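June 29, 2020
Bench 2, bimanual cell. Entry by Cyprian, additions from Jadwiga where marked.

Carrying on with the bottle pose problem. Where we left it: the planner (Batia, current main) gets a bottle pose from the head camera, picks an approach for each arm, and both grippers go to pre-grasp open. On solid objects this is fine. On the clear bottle the pose estimate moves when the arms move, and the planner then replans for a bottle that has shifted in its own opinion only. Ksawery saw the same thing in March with the drinking glasses and put it down to calibration. I redid the hand-eye calibration for both wrists before starting and the residuals are good, so I am ruling that out for now.

Setup is one full water bottle upright on the white table, with a small dark round object behind it as a distractor. Both arms start low, grippers open. Lights as usual, blinds down.

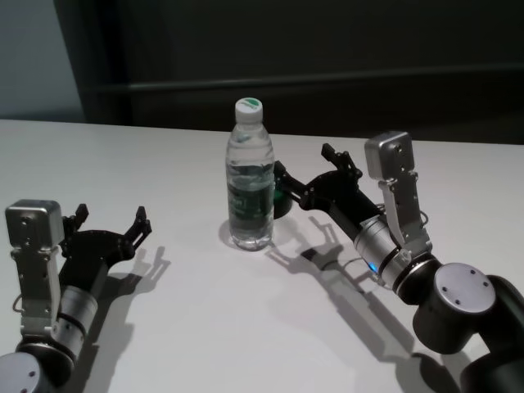

First thing I looked at was the segmentation mask. It is stable on the cap and on the label and poor everywhere else. Below the label the mask follows whatever is bright, and when a gripper shadow comes near the base the lower edge of the mask jumps to it. The fitted cylinder then tilts. Logged 400 frames with the arms parked and 400 with the right arm creeping in. Parked: centre estimate sits within 2 mm. Creeping: it wanders by up to 23 mm, nearly all of it along the table towards the shadow.

So the depth is not the main culprit, which I had expected it to be. Depth through the clear part is full of holes, but the fitter already throws holes away.

The second problem is the distractor. From the head camera it is partly hidden by the bottle, and for some arm positions the two get merged into one cluster. The cluster is wider than a bottle, the gripper opening check fails, and the planner gives up with "no feasible width". That message is misleading. Johannes, could you split it into two codes, one for object too wide and one for cluster ambiguous? I lost most of an hour reading the wrong part of the log.

Also put the chest camera stream into the fusion node, to see if the lower viewpoint gives a cleaner edge on the base.
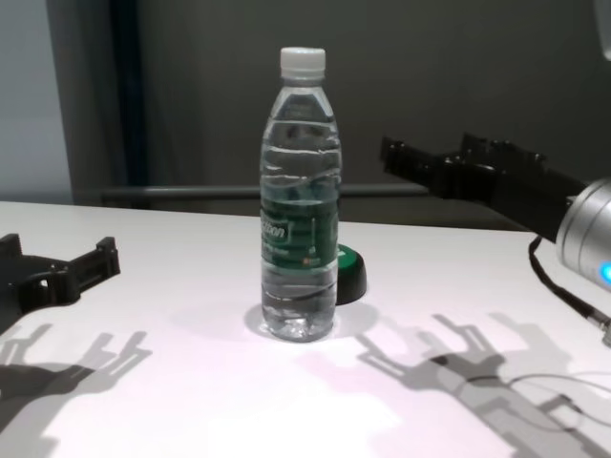
Chest view. Bottle between the open grippers, dark round object behind it, right arm shadow on the table.

It does give a better line on the sides of the bottle and a usable one at the base. The overexposed patch of table at the bottom is a nuisance. Dropped the exposure a step and the label got darker but still segments. Leave it there.

Changes made, in the order I made them:

Fit the cylinder axis from cap and label only. Ignore mask pixels below the label.
Take the base height from the table plane instead of the mask.
Predict the shadow region from the arm pose and the lamp position, and give those pixels zero weight. The lamp position is measured with a tape, so this is crude.
Freeze the object pose once both grippers are inside the pre-grasp radius, unless the cap moves.

The last one is a hack and I would like it gone before the Pestow demo. If somebody knocks the table we depend on the cap detector alone.

Reran the creeping test on both arms after the changes. Total log is 2,569 frames including the earlier parked set. Worst wander is now 4 mm, on the left arm, when its gripper passes between the head camera and the label.
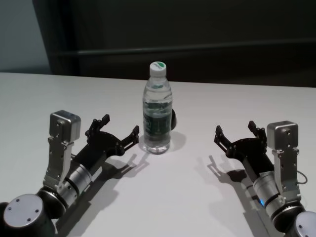

Symmetric approach still has a timing fault. The two arm trajectories are planned together but sent as separate goals, and the right controller starts 26 ms after the left one. Small at creep speed. At full speed it would mean one finger touching first and pushing the bottle into the other gripper. I have not tried full speed and don't want anyone to until the goals share a start stamp.

Addition, Jadwiga: the start offset comes from the bridge, which handles goals in the order they arrive and blocks on the first acknowledgement. Easy to change. I have a branch, bridge-sync, not tested on the arms yet.

To do:
Cyprian — proper lamp calibration, or drop the shadow mask and see how bad it gets
Johannes — error codes as above
Jadwiga — bridge-sync, dry run with the arms unloaded first
Ksawery — rerun the March glass bags through the new fitter, the cap part will need switching off

Bags are on the shared drive under bottle_pose. The config is committed but the chest camera exposure is set by hand, so check it after any reboot.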